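Picking arm taking over returns sorting — what happens to the sorters?
Posted by Roswitha Petersen, February 5, 2024

I work returns at the Kandpal warehouse in Undenthorpe. We sort small mixed goods out of bins by hand, 21 of us over two shifts. In August management started testing a robot arm on the same job, and now they want it on the day line. They say no layoffs, but my lead can't tell me what my job will be. Has anyone been through this? What should I be asking before they sign off?

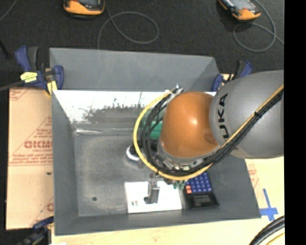 The arm over a gray test bin, with a calculator at the bottom.

I've been there 9 years and would like to stay.

hevora_nights
We had this at Hevora. Nobody on my shift was let go, but the work changed a lot. The arm took the easy items and we got whatever it dropped or couldn't pick, so every item that reached us was a problem. Same hourly rate, lower count, and for a while we were still being scored on the old count. Ask for the new target in writing. Ask who clears a stoppage too. At our place it was whoever stood closest, with no training, until someone complained and they set up a paid 8-hour course. I took it and moved up a grade — worth asking if yours has one.

Dunmore
start looking now. they always say no layoffs

packline_tess
I'd wait on that. Ask whether they plan to replace people who leave. Ours didn't, and the team got smaller that way over two years. Also ask about breaks. When the line paused for us we all stopped together, and with the arm running we went one at a time and ate alone. It sounds minor but it was the part I minded most.

Related
Does cross-training count toward seniority?
Firier scanners keep logging me out mid-shift
Rate targets after a line change
Moving from nights to days, how much notice?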